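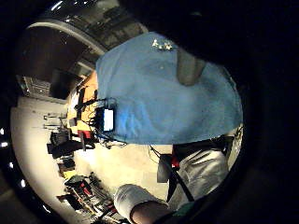
Gudrun Teuber asked, before we had even properly sat down, whether the hem on the tablecloths was going to be one inch or two, because she had cut hers for two and did not want to cut them again. It was agreed that two inches is fine and that anyone who has already done one inch should leave well enough alone.

Sewing Circle and Supper Group, minutes of the meeting of Nov 24, 2018, held in the back room at Odukoya Hall. Ekaette Ogundipe in the chair. Apologies were received from the Davia Street ladies, who had a christening to get to, and we all sent our love.

Minutes of the September meeting were read and approved, with one correction: the plum cake was Gudrun's and should have been thanked for at the time. It was very good cake.

Money. The supper brought in 1,000 dollars, which made everybody very happy, and a few of us clapped. After paying for the hall and the chicken we will put what is left toward the new linens. Ekaette reminded us that the old ones have been to more weddings than most of us have, and that bleach will only do so much.

Fabric. We talked for quite a while about blue. The first bolt from Siron's was a lovely shade but thin, and Gudrun held a piece up to the window so we could all see the car park through it (and we could). The heavier blue costs a little more and washes better. Agreed to buy the heavier one, and to ask nicely about a discount. 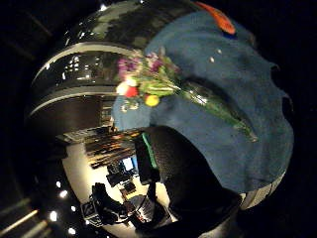
Flowers on the blue cloth.

Table flowers. Pink and purple were the favorites, with plenty of green. Some discussion of whether tall stems stop people talking across the table. Short stems were preferred, in jam jars if we can gather enough of them, so please start eating jam. Labels should be soaked off before the jars are brought in.

Napkins. Five sewers have put their names down so far and we would dearly love more. Straight seams only, and there is always somebody here to thread the machine for you. Patterns are in the tin by the kettle.

Newsletter. The notice for Itside went in late and so missed the front page. Ekaette will send the next one herself.

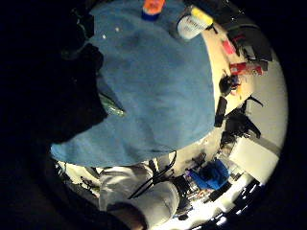
Ekaette wondered whether we should wash all the cloth before cutting, as the last lot shrank so badly that the corners sat up on the table. Everyone agreed, and Gudrun offered her machine and her clothesline, for which many thanks.

Any other business. The iron is still spitting. Please use the small one until it has been looked at.

Next meeting in two weeks, same room, and bring your good scissors.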